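Transfer Windows and Rooming Lists: Ground Handling for Multi-Stop Coach Tours
Speaker notes, Darren Dobson, operations session, 6/23/26

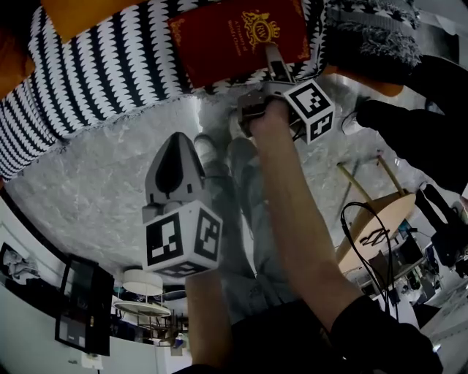 A Treasury of World Classics, red cover, on a zigzag cushion.

Opening (keep short)
Introduce self. Ground operations at Traserar, inbound side. Bảo Quan takes the second half of the session on supplier contracts, so send contract questions to him. Mention that the handout has the sample rooming list and the transfer sheet. No need to copy from the slides.

Scope: small-group coach tours with three or more overnight stops, mixed arrivals, one guide for the whole route. Day trips and cruise shore excursions are out of scope. Self-drive is out of scope.

Slide 1 - The route used in this talk
Marsden arrival, two nights. Coach to Terkemico, one night. Coach to Tesard, three nights, departure from Tesard. Breakfast daily, dinner on the first and last nights, lunch on both transfer days. Say early that arrival and departure airports are different. Half the errors we log on this route come from someone copying the arrival transfer onto the departure day.

Slide 2 - Arrival transfers
Define the window. A transfer window opens when the first flight lands and closes when the last passenger in that group boards the vehicle. It is priced by vehicle time and waiting time is charged after the first hour.

Points to make:
Group arrivals by landing time. Do not use booking reference. A family on one booking can land on two flights.
Publish the windows to guests before final payment. After final payment they have usually bought their flights, and the only fix left is a private car.
The meeting point is written as a door number and a floor. "Arrivals hall" is not a meeting point.
The driver gets surnames, party size, flight number and a phone number for each party. The guide gets the same sheet. One version, with a version number in the header.

Late flights: the vehicle waits until the window closes, then leaves. Passengers still in the air move to the next window. If there is no next window, the local agent books a car and bills it to the file under code 4. Expect a question on who pays. Answer: it depends on whether we sold the air. See contract terms, Bảo's half.

Slide 3 - Rooming lists
Three versions go out. First at contract, numbers only. Second when names are complete. Final when the hotel's own deadline falls, and that deadline is different at each stop. Marsden wants it earliest.

Fields required on the final list: full name as in passport, room type, bed type, sharing with, arrival date, departure date, dietary note, mobility note, extra nights before or after.

Spend time on bed type. "Double" means one bed to some hotels and two people to others. We write "one large bed" or "two beds" in words. Complaints at check-in dropped after this change.

Single travelers willing to share: match them before the second list. If unmatched at the final list, the supplement is either charged or waived, and the file has to say which. Do not leave it for the guide to settle at the front desk.

Guide and driver rooms go on the same list, at the bottom, marked as staff. If they are left off, the hotel sells those rooms. It happened at Terkemico in January and the driver slept at a property across town, which cut into his rest time and delayed departure the next morning.

(Pause here. Ask how many in the room send staff rooms on a separate list.)

Slide 4 - Transfer days between stops
Bags outside the room one hour before departure. Bag count at the hotel door and again at the coach - the guide signs both. A mismatch is settled before the coach moves.

Rest stops: plan them by driving hours first, then look for a sight or a restaurant near that point. The other order produces a lunch at three in the afternoon.

Lunch pre-orders go to the restaurant the evening before. Menu of two choices plus a vegetarian plate. Our lunch stop near Terkemico seats up to 100, shared with other groups, so confirm the time slot as well as the headcount.

Road closures. The guide carries one alternate route, printed. The operations desk approves any change that adds an overnight or drops an included visit. Smaller changes are the guide's call and get noted in the daily report.

Slide 5 - Guide float and daily report
The float covers entrance fees paid at the gate, tolls, porter tips and small emergencies. We issue 3000 in local currency for this route. Receipts go in the envelope by day. Where no receipt is given, the guide writes a line and initials it.

Daily report is 10 lines or fewer: coach on time or not, hotel, meals, visits done, visits missed, guest issues, medical, money, vehicle condition, tomorrow's first departure. Sent by the time the group sits down to dinner. Long reports come in late and the desk skims them.

Slide 6 - Departure transfers
Work backward from check-in close. Allow for the hotel checkout queue, bag loading, drive time at that hour of the day, and drop-off at more than one terminal if needed. Tesard has two terminals and the walk between them is not practical with luggage.

Early flights: breakfast box ordered the night before, collected from reception. Put the box on the rooming list as a dietary line so the kitchen sees it.

Guests with extra nights are told in writing when the included services end. The guide does not stay on.

Questions
Likely: child seats on coaches, gluten-free lunches, late name changes, split invoices. Name changes after the final list - the hotel decides, and we pass on the fee at cost.

Hand over to Bảo Quan. Leave the transfer sheet on screen while he sets up.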